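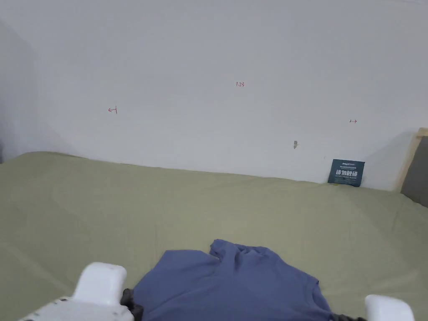 Blue T-shirt on the green sheet, Natside back bedroom

Last updated: August 14, 2020
Print this page | E-mail this page
Search this site Go

Folding on the bed – gallery

We cleared the back bedroom at Natside this summer and most of the sorting was done on the bed. A bed is a good height for folding, and it gives you more room than the kitchen table. The notes are by Graciela Leiva, who also wrote our page on shelves and drawers. 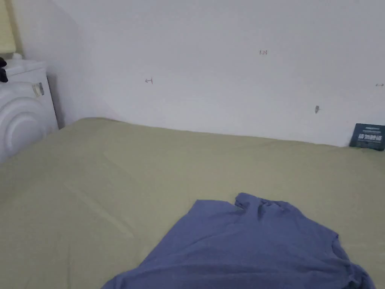

Clear the bed before you start and pull the sheet tight. A plain colour helps when you are looking for sleeves and hems. The green one has a long crease across it, but it lies flat enough for the job, and a blue shirt shows up well against it. Find the neckline first – on this shirt it is scrunched up in a little mound – and work down from there.
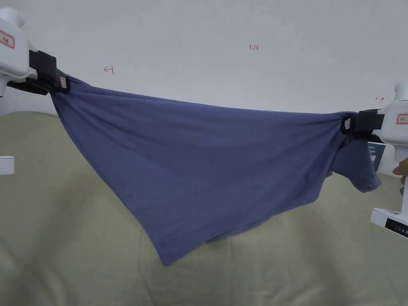
Most creases in cotton will ease if you deal with them before folding. Take hold of two corners and lift the shirt clear of the bed. Held like this, the top edge comes up nearly straight and the rest hangs down in loose diagonal folds. Lay it down again slowly, smooth it from the middle outwards, then turn in the sides. Thicker tops can go on hangers at the Flodcombe end of the rail.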